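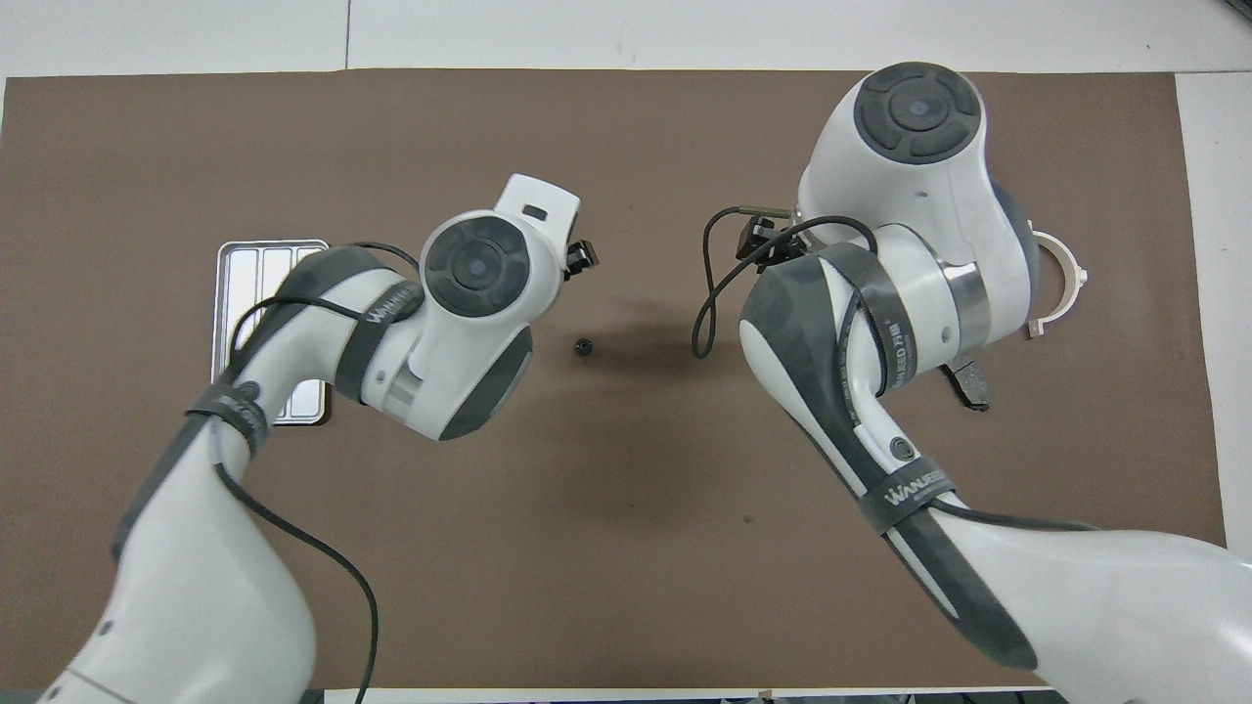 What is Lilten?

Lilten is a mobile operating system for low-cost phones and small tablets, made by the software firm Drikeo and given out free to handset makers.

Lilten (sometimes written LiltenOS in older forum posts) is built on a Linux kernel. First public release April, two years after work began. Lead developer at the start was Gerardo Sartori, who had earlier written the Wasum launcher, and a fair bit of Wasum code is still in the home screen. Najwa Farah took over the update system from version 2 onward.

Version history

Version 1 was a preview really. Calls, texts, a browser, no app store. Battery life poor on most handsets. Version 2 added the store, dark mode and backup to a memory card. Versions 3 to 8 were small yearly releases, mostly security fixes and new keyboards. Version 9 is the current one, announced on March 16, 2024 and sent out in stages, Lombardi handsets first, others in the weeks after.

Changes in version 9

Lock screen can be rearranged, widgets included. Notifications grouped by app, oldest at the bottom. Messages can be edited for a short time after sending, but only if both phones are on version 9. The old music player has been dropped; files stay where they were and any other player can open them. Download size is around 114 MB over the air, more if skipping a version. Full image needed for anyone coming from version 6 or earlier, and that wipes the phone, so a backup to card is advised.

Supported devices

The official list has 202 models. Lombardi makes the largest share, the rest come from smaller makers and a few network-branded phones. Phones with less than 2 GB of memory were taken off the list with version 9, though they still recieve security fixes on version 8. Unoffical builds exist for some of them. Camera often doesn't work on these.

Reception

Reviews of version 9 were mixed to good. Praise for speed on old hardware and for the settings menu, which was cut down alot. Complaints about the staged rollout, and about the store, where many apps had not been updated for the new lock screen. A fix for alarms not sounding in silent mode followed as 9.1.

See also

Wasum (launcher)
Drikeo
List of mobile operating systems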